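Councils should pay for repair, and pay properly
6 August 2019

By Hinata Katayama

Gornberg spends a good deal of money taking things away. Lorries come round, the bins are emptied, and what was in them goes to the plant at Dillik to be burned or buried. Very little of the waste budget goes on keeping things out of the bins in the first place. I think that is the wrong way round.

Clothes and household linen are the plainest case. A shirt with a torn cuff has years left in it. So has a towel with a frayed edge. Most people under forty were never taught to mend either, and a shop repair can cost more than a new one from the supermarket. People throw the thing out, and I don't blame them for it.

The town of Gellivley tried something different. It has paid for two part-time menders for nearly six years. They work out of the old post office and charge residents a small flat fee, with the council making up the rest. There is a queue most mornings.

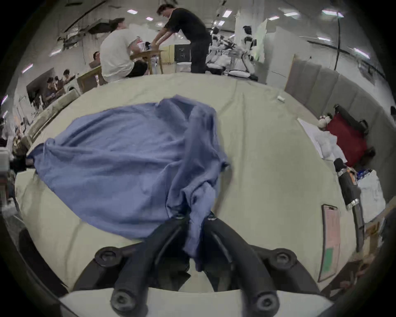 Should public money go on mending private clothes?

Public money already goes on getting rid of them. A council that will pay to burn a coat can reasonably be asked to pay a little towards keeping it in use.

The usual objection is that this takes work from local businesses. In Gornberg there is one left, Sasaki on the high street, and it lives mostly on curtains and wedding alterations. It could be given the contract. That would keep a trained person in the trade and perhaps allow for an apprentice, which the shop has not had in my time here.

A better objection is that cheap clothing is made so badly that some of it cannot be mended. I accept that. Seams go, the cloth thins, and there is nothing sound left to sew into. National rules on quality would help, but they are a long way off and the bins are full now.

The council sets its budget in November. I would like to see five per cent of the waste money moved to repair, for two years, with the results published at the end of each.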